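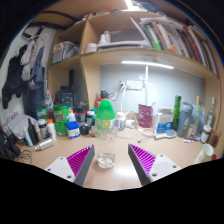
**deskrat_956** wrote:

I moved into a furnished room in March and the desk came with a shelf over it, so whatever I own ends up in a row against the back wall. I've been trying to fix it for a while. The tube light under the shelf is good and I don't want to lose it. The trouble is the outlet strip is on the wall right behind the row, so the white cables drop straight down into the bottles, and the spare length sits in loops on the desktop. Shelf is fixed, can't drill. Budget is 200 at most, less would be better. What would you do first?

---

**Bangera** wrote:

Cables first. Get the loops up off the desk before you touch anything else. Velcro ties, a couple of turns each, and stick them to the wall under the strip. Then see how much room you have.

---

**mkun** wrote:

Disagree. Bottles first. You have a clear one with a green cap, a gray-blue drinking bottle, a pale green glass one with a yellow cap, and the little white one with the blue and yellow label. Put the ones you don't use at the desk somewhere else and the cables stop being a problem.

Magdolna Kun

---

**Bangera** wrote:

They stop being a problem until somebody sets a drink down next to the plug. I wouldn't keep any liquid under an outlet strip.

---

**deskrat_956** wrote:

The drinking bottle stays, I use it all day. I can move it to the other side. The hairbrush can go in a drawer, I just never put it back.

---

**Flureck** wrote:

I had the same setup and bought a Prelard cable tray, the clamp-on kind. It goes under the back edge of the desk, no drilling. Measure the thickness of the top first. Mine was too thick for the small clamps and I had to send them back.

---

**mkun** wrote:

A tray under the desk doesn't help when the outlets are above it. The cable still has to come down the wall.

---

**Flureck** wrote:

It still comes down, but the extra goes in the tray and off the top. It was the extra he was asking about.

---

**deskrat_956** wrote:

Edit, 21/10/2020: ordered the ties, no tray yet. Pouch and carton are going up on the shelf tonight. Does anyone know if the Cultlow stick-on clips take paint off? The wall panel belongs to the landlord.

---

**Bangera** wrote:

They took a bit off mine. Warm them with a hair dryer before you pull and go slow.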